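Planning Your Purchase: Frequently Asked Questions
Clindon Equipment Desk, Namumham
Last updated 24 March 2026

We receive many of the same questions from schools, workshops and small companies which prepare a budget for their first gripper tools. I have collected the answers on this page. If your question is missing, please write to the desk and ask for Mojtaba Parsa.

Which should we buy first, the hand-held gripper or the arm?

For most customers, the hand-held gripper. The Pascu costs less, it needs no installation, and your people can start to record work with it in the same week. The Hotmont arm needs a fixed table, a power line of its own, and somebody who has time to learn it. When a customer buys both in one order, the arm often stays in the crate for a long period while the room is prepared, and the warranty is already running. I would rather sell you the arm later.

There is one exception. If you have already a trained operator and a finished room, please buy both together, and we will combine the delivery.

How much is a Pascu, and what is in the price?

The hand-held set is $1835. It includes the handle, the camera bracket, one pair of fingers with pads, a carry case and the charger. The camera is not included. Many customers own a suitable camera already, so we stopped to bundle it last year. Please check the list of compatible models before you order, and check it again if your purchase is approved only some months later, as the list does change.

Tax and freight are not in this price. Inside Namumham we deliver without charge.

What do people forget in the budget?

Mostly the small things. Spare pads are the first. A pad is a part that wears, in the same way as the brake on a bicycle, and if you have one pair only, then your project waits for the mail. After this come memory cards, a second battery, a box with a lock, and the hours of the person who copies the recordings every evening and checks them. These hours are a real cost and they belong in the plan, even when it is a student who does it.

The table is also forgotten. Customers write "use existing table" and then the existing table is too high, or it shakes, or it is needed by another group every Thursday.

A second set of fingers is $761 when ordered alone. If you order it together with the main set, ask us for the combined price. It is a little lower and I can put it on the same quote.

How much should we keep for the running costs?

For one Pascu in normal daily use, plan some $900 a year. In this I count pads, a battery, one check in our workshop and the freight both ways. If the tool is used only in the spring term, it will be less. If it goes from hand to hand in a busy workshop, it may be more, and I suggest that you look at the amount again after the first half year.

Please put this money on its own line. When it is mixed into the purchase price, the accounting office closes the line after the delivery, and then there is nothing left for pads.

Can we rent before we buy?

Yes. The shortest rental is one month. If you buy the same model within three months after the rental ends, we take half of the rent off the price. You will receive a used set in good condition, with new pads. The rental is for the hand-held gripper only. We do not rent the Hotmont, the transport is too expensive for both sides.

A deposit is needed. Public schools may send a purchase order in place of the deposit.

How long is the delivery time?

The Pascu is normally in stock and leaves our store within a week. For the Hotmont you should plan eight weeks from the day when we receive the signed order. Please notice that this is from the order and not from the quote. We had customers who counted from the quote and planned their training accordingly, and it was unpleasant for everybody.

Fingers in a special shape are made to order. We can tell you the time only after we have seen a drawing or a sample of the object that you want to hold.

How do we decide the number of sets?

Begin with the number of people who will hold a gripper at the same hour. This is often smaller than the number of people in the project. One set for two people works well if they take turns, because the hand becomes tired and a pause is needed in any case. Two people with one set is also better for quality - the second person watches, and sees the mistakes that the first one does not see.

If you are between two numbers, take the smaller one and put the difference into pads and hours. You can order another set at any time at the list price of that day.

What should the work surface be?

Flat, stable, and easy to clean. A light color makes it simple to see small objects and dirt, but any plain surface can be used. Very shiny tops can disturb the recording when there is a strong lamp directly above, so please test it with your own lamps before you buy a table for this purpose. It is not necessary to purchase a special laboratory table. Several of our customers work on what they had in the kitchen or in the tool room and they are satisfied.

Leave enough space that the person can walk to both sides. In the floor plan this looks like wasted space. It is not wasted.

Do we need a different finger for each task?

Usually not in the first year. The standard fingers are straight blocks with flat inner faces, and they hold most of the ordinary things. Thin cards, very soft fabric and wet glass are difficult for them. If your tasks are mainly of this type, tell us before you order, and we can lend you other fingers for a trial on your own objects.

The pad is fixed through small holes in the top, so the change can be done by you. Please use the screws from the bag. Longer screws from the hardware store will damage the part, and this damage is not covered.

Is a used set a good idea?

It can be. We sell the returned rental sets two times a year, in March and again in the fall. They have a shorter warranty, six months in place of two years. If you buy a used set from another owner, ask for the serial number and send it to us first. We will tell you if the set was ever repaired here, and if the handle is of the old type, for which we have no more parts.

What documents do you give for our approval process?

A quote with validity of 60 days, a data sheet, the safety declaration, and on request a letter which explains why the item is available from us only. Some offices want three quotes from three sellers. We cannot help with the other two, but we can write our quote so that each part is on a separate line, and this makes the comparison easier for the person who must sign.

If your form has a field for "expected life", five years is a fair value for the handle. Do not write five years for the pads.

Can we pay in two parts?

For orders with a Hotmont, yes: one half with the order and the other half after the installation. For the hand-held sets we ask for the full payment at delivery. If your budget year ends between the order and the delivery, please tell this at the start. We can invoice earlier and store the goods for you, and the warranty then begins on the day when they leave our store.

What about training?

One online session is included with every first order. It is two hours long and up to six people can join. Additional sessions and visits to your place are paid separately, and the price for a visit depends on the distance. My advice is to wait with the second session until your people have used the tool for two or three weeks. The questions are much better then.

Is there something to do before the first real recording?

Yes, please plan one full day for the setup, and do not invite guests on this day. Charge both batteries the evening before. Open and close the fingers several times over the bare table, look at the picture from the camera, and check that both fingers can be seen when they are fully open. Write down the position of the bracket, so that you can return to it after cleaning.

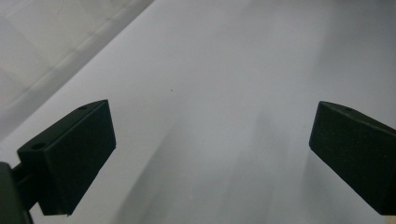
Wipe the table as well, and only then bring the objects, beginning with the easy ones. If the fingers do not close evenly, stop and write to us with the serial number and a short description of the problem. In the first 30 days we exchange the set without a workshop check, and we pay the freight for the return. Keep the original carton until this time is over.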